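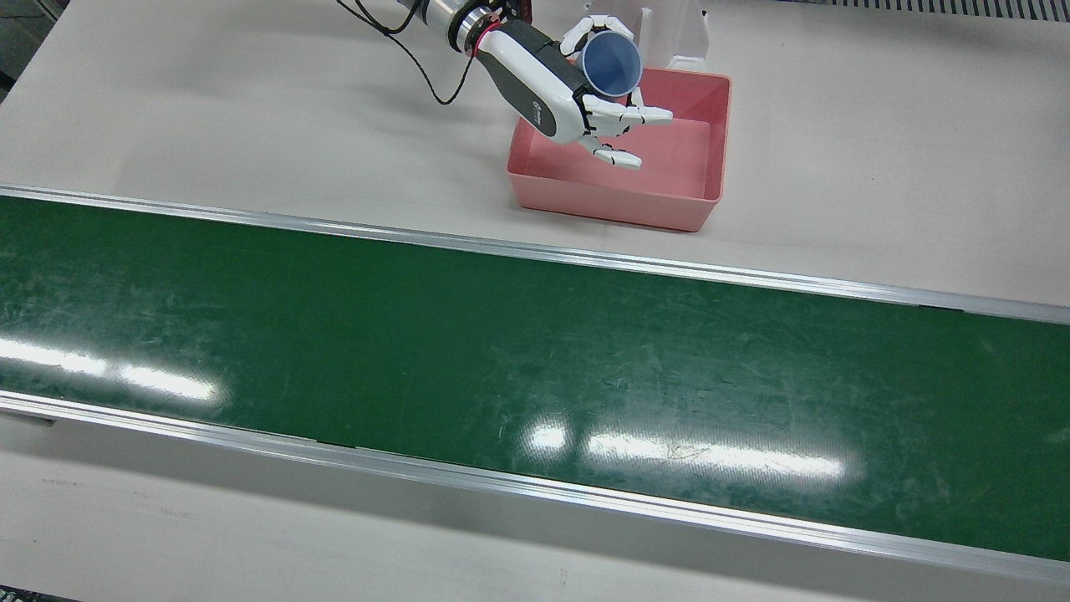
5 min read

Section 4. Setting up Dallolix for a march or static rally

Read section 3 first if you haven't made an organiser account. Everything below assumes you're logged in on a phone and the route is already agreed with the council and the police.

4.1 Create the event

1. Open Events, tap New.
2. Pick March or Static. Can't be changed later, so if in doubt ask your route lead.
3. Type the name as it appears on the leaflet. No slogans in this box, it goes on the steward passes.
4. Set start and dispersal times. 24 hour clock.
5. Save. Status should read DRAFT in grey.

Note: a march needs at least two points on the map before it will save. If Save stays greyed out, that's why.

4.2 Draw the route

1. Tap Map, then the pencil.
2. Drop a point at the assembly spot, one at every turn, one at the finish.
3. Long-press a point to rename it. Use names people shout to each other ("Erkley clock", "bus station back gate"), not postcodes.
4. Mark crossings in orange. Marked crossings show up on every steward's phone.
5. Mark water and toilets if you have them.

Limit is 42 points per route. For the May march Erkley to Ghumman Park we used 12 and it was plenty.

Caution: don't drag points once the stewards have been sent the link. Old positions stay on their phones untill they refresh, and half of them won't.

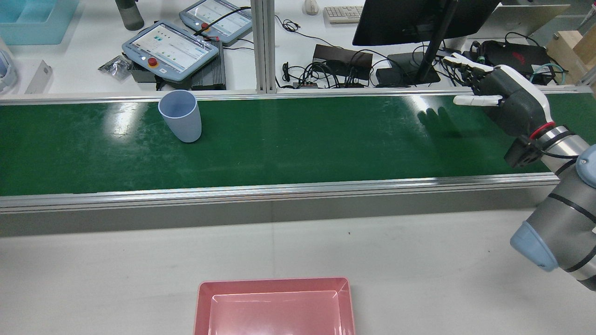
Fig. 2. Blue cup on the belt, hand at right.

4.3 Add stewards

1. People > Stewards > Add. One at a time or paste a list, one name per line.
2. Give each a zone: Front, Middle, Rear, Crossing or Float.
3. Front and Rear need a named lead. Tick the star.
4. Press Send links. Text message only, email is switched off for now.
5. Check the ticks. Grey is sent, green is opened.

Anyone still grey the evening before, ring them.

Link code expires after 57 hours. Expired code? Tap the name, Resend. Don't delete and re-add the person or you lose their zone.

4.4 Channels

Wevinine handles the voice side. Install it seperately, same login.

1. Open Wevinine, choose your event.
2. Join Leads, or your zone channel. Not both.
3. Hold to talk. Release. Wait for the beep.
4. Volume right up before you set off.

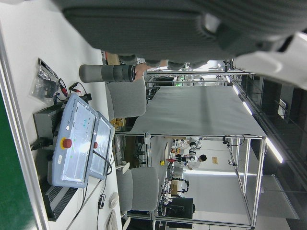 Keep Leads for leads. Lost children, medical and police liaison go there and nothing else does. Chat about placards, lifts home, where the samba band has got to: General.

Caution: Wevinine is not an emergency line. Call 999 first, then tell Leads.

4.5 Going live

1. Event page, tap Go live. Needs two organisers to confirm.
2. Status turns green.
3. Stewards tap Here when they reach their spot.
4. Front lead taps Moving at the off.
5. After dispersal, End event. Export the log the same night.

Not working? Log out, log in, try again. If it's still stuck, message Ka-ming Mak through Help with the event name and your phone model. Screenshots useful.

Next: Section 5, Counting and crowd reports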